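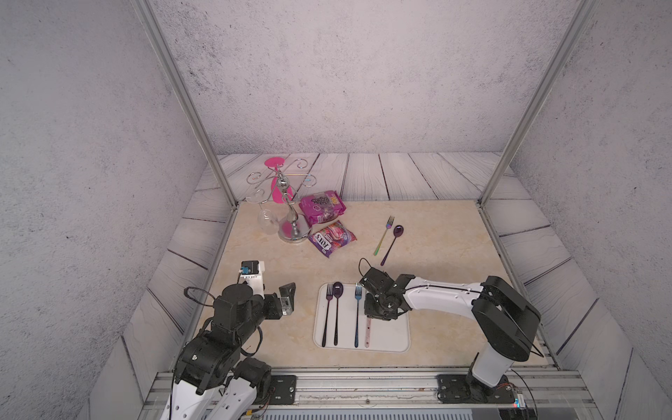

The marble-patterned table, with the glass rack at the back, the tray in front and the candy within reach.

I got to Naomi Laizer's place at two in the afternoon with a list of questions about color, and I asked maybe a third of them. The rest of the time we talked about forks.

Naomi sets tables for small parties under the name Zeria. She does birthdays, showers, the occasional retirement lunch, and she has a waiting list that runs into January. I'd seen her work once, at my cousin's engagement dinner, and I remember turning my spoon over and over like a kid because it changed color when it caught the light. So that's where I started - why rainbow cutlery?

"Because people pick it up before they need it," she said. "You put plain forks out and they sit there until the food comes. You put one of these out and somebody's holding it up to the window."

She has silver too, and a dark purple that I liked more than I expected to. What she doesn't have anymore is full matching sets. She used to buy them, twelve of everything, and then a fork would go missing at a party and the whole set would bother her. Now she mixes on purpose. Purple next to rainbow next to plain stainless steel, all in one row.

"It has to look like you meant it," she told me. "One odd spoon is a mistake. If every piece is a little different, that's a table."

I asked if clients ever push back. She laughed and said one lady in Obura sent her a four-paragraph email about it, then booked her again for the spring.

Then we got to the rack, which I had been staring at since I sat down (I'd have walked off with it if I thought I could fit it under my coat). It's a silver wine glass rack with curly arms, and the glasses hang upside down from it by the foot. She got it at a secondhand shop called Pasell and paid 14 dollars. I wanted her to say it was some treasure from 1860 and she wouldn't give me that.

"It's not old. It's just fancy," she said. "I like a thing that stands up in the middle of a table. Everything else is flat! Plates are flat, forks are flat, napkins are flat unless you do the swan, and I don't do the swan."

The pink was a longer story. She had a gray and white phase, all linen and eucalyptus, and she says she was bored to tears by the end of it. A friend's daughter asked for a pink party and Naomi went home from it and put her linens in a box.
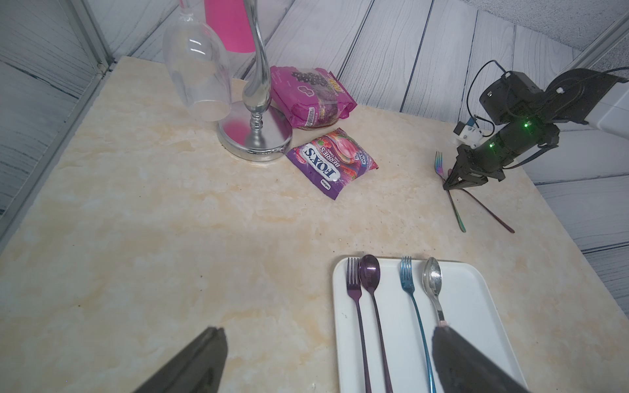
What she wanted to talk about most, though, was trays. She puts the cutlery out on a white tray with a raised lip, side by side, with the heads all pointing the same way, and guests help themselves. No place settings at all for anything casual. I told her my mother would faint.

"So would mine," she said. "But watch people at a party where everything's been laid out for them. They sit down and they stay down. With a tray they get up, they have to choose, they say 'oh, are you having the purple one?' and now they're talking."

There is some method to it. Handles toward the guest, always. Leave a finger's width between the pieces or people end up grabbing two. She wipes every piece with a dry cloth before it goes down because the shiny finishes show every thumbprint, and she won't put the colored ones in the dishwasher. "Hand wash, warm water, soft sponge. I've ruined enough of them to be bossy about it."

Her business partner, Fikri Hartono, handles the booking and the driving, and he came in partway through to ask her about an order in Sterley. 100 guests, the biggest they've done. I asked him what he thought of the tray system and he said he likes whatever packs fastest. Trays stack. He was gone again in a minute, with his keys already in his hand.

We ended up on snacks, the way these conversations do. Naomi buys candy and cookies by the color of the wrapper, and she's not embarrassed about it. Pink and purple bags get tossed down beside the glasses as part of the table, still sealed, and guests open them when they feel like it. I said a lot of people would pour them into a nice bowl.

"I did bowls for years," she said. "They look lovely for five minutes and then they look like somebody's had their hand in them. A bag looks fine until it's empty. And I like the fruit on the packets! Big shiny grapes, who doesn't want that on a table?"

I asked what she'd tell somebody who wants to try this at home without spending much. Buy one tray, she said, and two or three spoons you really love, and use them on an ordinary night first. Cereal is fine.

I've since bought a purple spoon. My husband has asked me twice what it's for.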